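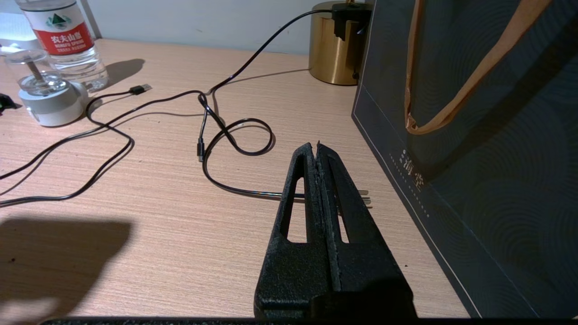
Jintana Chareonsuk
Children's and Teen Book Reviewer

Reading Diary: October
By Jintana Chareonsuk
6 minute read
Print | E-mail

Finished Indlow at ten past one in the morning, which is a stupid time for a grown woman with a bus to catch to finish anything. I'd told myself I would stop at the end of chapter thirty. Then chapter thirty ended with the ferry horn going off and Maddy still on the wrong side of the water, and what was I supposed to do, sleep?

So I'm tired and a bit weepy and this entry is going to be all over the place. I have a proper review due and this isn't it. I just want to get some of it down while it's still rattling around in my head.

First, the size of the thing. It's 426 pages, and when Curkinent sent the proof I groaned out loud, because I have a real grudge against long books for thirteen-year-olds. Most of them would be better with 100 pages taken out, and you can usually tell which 100. I read the first 50 pages of this one with my arms crossed (in spirit, I needed them for the book). There's a lot about salt. Indlow is an island where everybody used to work in the salt pans and hardly anyone does now, and Vasevska really, really wants you to know how salt gets made. I was muttering. I made a snotty little note in the margin that says "again with the rakes."

I take back the note. Well, I take back most of it. Once Maddy starts running her dead grandfather's stretch of pans by herself, in secret, before school, all that stuff about sluices and rakes suddenly matters like crazy, and I was so glad I knew how it worked. There's a chapter where it rains on her just as a crop is ready to lift and I felt sick. Over salt! I've read whole trilogies about the end of the world that didn't get me half that worried.

Maddy is fourteen, and she's hard to like for a good long while. She lies to her mother, she's mean to her cousin Pell, and she has that way of deciding what people think of her and then being furious at them for it. I was exactly that kid. I think Vasevska must have been too, or else she's been taking notes on somebody's daughter. What I love is that the book doesn't rush to fix her. She's a little bit kinder by the end and she still picks a fight on the second to last page.

Pell is the one I'd give the book to, if you see what I mean. He has a stammer, and it's written so well. No dots and dashes all over the page, no big speech in front of the school where it magically clears up. He picks his words ahead of time, and you see him doing it, swapping one for another when he feels a bad one coming. There's a bit where he orders a food he hates because it's easier to say. I put the book down after that and went and stood in the kitchen.

Things I didn't like so much. The mainland chapters drag. The teacher, Mr. Orrin, is one of those teachers who only exist in novels – he talks in wise little sayings and seems to have no other students. And there's a letter from the grandfather that turns up very late, in a coat lining, and says pretty much everything the reader has already worked out. I'd have cut it. My guess is that someone at Curkinent worried that kids wouldn't get it, but kids get it, they always get it way before we do.

I called Uthai at lunch to have a moan about the letter, and of course he thinks the letter is the best part. We've been disagreeing about books for so long now that I'd be worried if we stopped. He said I'm too old to need it and I should try to remember being twelve and wanting somebody to just come out and say the thing. Which is fair, and I told him it wasn't. He's also only just read the first one, Saltless, so he's in a very forgiving mood about Vasevska in general. I reviewed that one when it came out and I was lukewarm, and I went back and looked at my piece this afternoon and wow, I was kind of a pill about it. "Promising but damp." I should be ashamed.

I do want to read Saltless again before I write the real review. It isn't a series exactly. Same coast, different family, and the ferryman is in both. I lent my copy out and have no clue who has it, so I walked over to Sriwong to see if they had one on the shelf, and they didn't, but they're ordering it in. Naturally I came out with two other books. One is a verse novel about swimmers and the other is a ghost story I picked for the cover, which is a lovely poisonous green. The woman at the register said the ghost story kept her son off his phone for an entire weekend. Sold!

While I was there a mother was asking about Indlow, having read about it somewhere already, and I had to sit on my hands. I'm terrible in bookstores. I once talked a stranger out of a gift she was perfectly happy with and I still feel bad about it. But she looked stuck, so I went over, and her question is one I know will land in my inbox as soon as the review is up, so I may as well answer it properly.

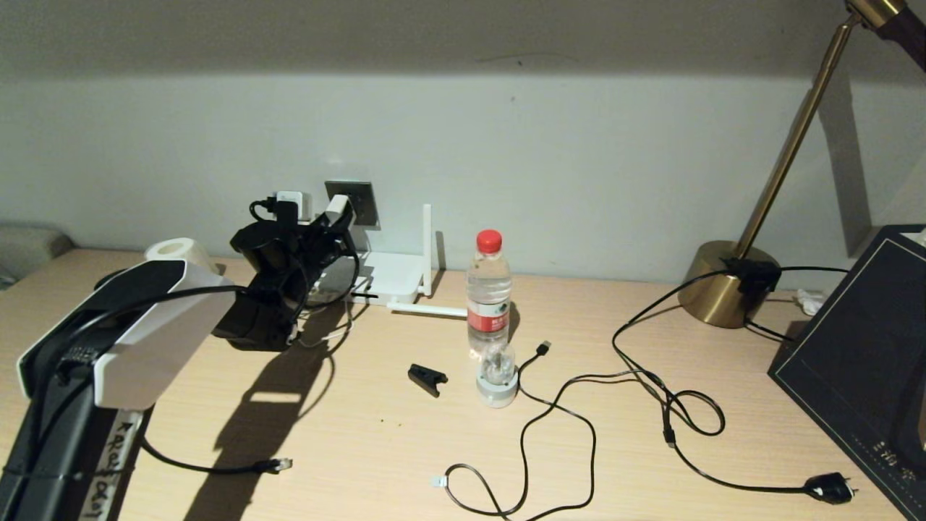 What age is Indlow right for?

I'd hand it to readers from twelve up, and to a strong eleven-year-old who doesn't mind a slow start. The grandfather's death happens before the book opens, there's no romance beyond one very awkward dance, and the swearing is mild. The hardest part is a near drowning in the last third, which goes on for several pages.

She seemed happy with that. I didn't tell her about the rakes.

Back home I tried to make a start on the real thing and got precisely one paragraph, and it's all about me. That's always how it goes. My first draft is me, me, me, then I take me out and see if there's anything left. The paper gives me 300 words, and it's never enough for a book I love and always too many for one I don't. I've got to get in Maddy, Pell, the salt, the slow beginning (I have to be honest about that, some kids will bail and I'd rather they were warned), and something about the writing, which I haven't even mentioned here yet.

OK, the writing. It's plain. Short words, and then every so often she lets one go by that makes you sit up. Pell says the fog is "leaning on the house." Maddy's mother has "her bill-paying face" on. I read that one aloud to the cat. I kept thinking how good this would be read aloud to a class, and then I thought about all those pages and how many afternoons that would take, and maybe it's more of a one-chapter job. The rain chapter, if any teachers ever ask me. You could read it cold and they'd be fighting over the copy afterward.

One thing I keep chewing on is the ending. I won't put it here in case I leave this lying about, but Maddy has a choice to make about the pans and I was sure which way she'd go, and she went the other way. At one in the morning I was mad about it. By breakfast I'd come around. Now it's evening and I'm mad again. I half want to write to Vasevska and ask, and I know perfectly well that she'd be polite and say it's up to the reader, like they all do.

Other reading, quickly. I gave up on the pirate one. I'm four chapters into the book about the spelling team and enjoying it more than I expected, although every single character has a nickname and I've had to start a list. The verse novel is next, then the ghost story, unless the ghost story gets in first, and I think it will.

I also need to return three library books, and one of them has tea on it. I'm going to own up this time.

Nearly eight now. Soup, then another go at that paragraph, and I'm going to try starting with Pell in the café, ordering the thing he hates.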